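## Robotics club: the laundry project

The Plondon robotics club has spent the term on clothes. Members are collecting recordings of people picking up and moving everyday garments with a hand-held gripper, and the recordings will be used to train the club's small arm to do the same job. The target for the year is 2784 recordings. The count stood at 548 when this issue went out.

Kyu-ri Hyun runs the recording side. Each member takes a gripper home for a week and works through the clothes they have, on whatever surface is handy. Beds and sofas are welcome, as the club table gives the same flat background every time. Socks, T-shirts, shorts and underwear are all on the list. Coats can wait until next term. 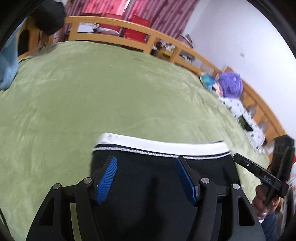
Stretchy waistbands have been the hardest thing to get right. Woo-jin Bae found that if the jaws close on the elastic too near one end, the rest of the garment swings round and the fold goes wrong. He now asks everyone to take hold close to the middle and lift slowly. Recordings where the garment is dropped should be kept and marked as dropped. Please don't delete them.

Gyu-bin Seol has rewritten the upload script, so files over 700 MB no longer stop halfway. If you have the February version on your laptop, replace it before your next session. Nam-gil Ha has the new one on a memory stick.

There are 11 members on the rota for the grippers. Two people have asked to swap weeks, and that is fine as long as Ita Kinsella is told first. Finger pads should be checked before a gripper is passed on, and any loose screws tightened. Spare pads are in the drawer under the printer.

The next meeting will be spent labelling. Bring a laptop and a charger.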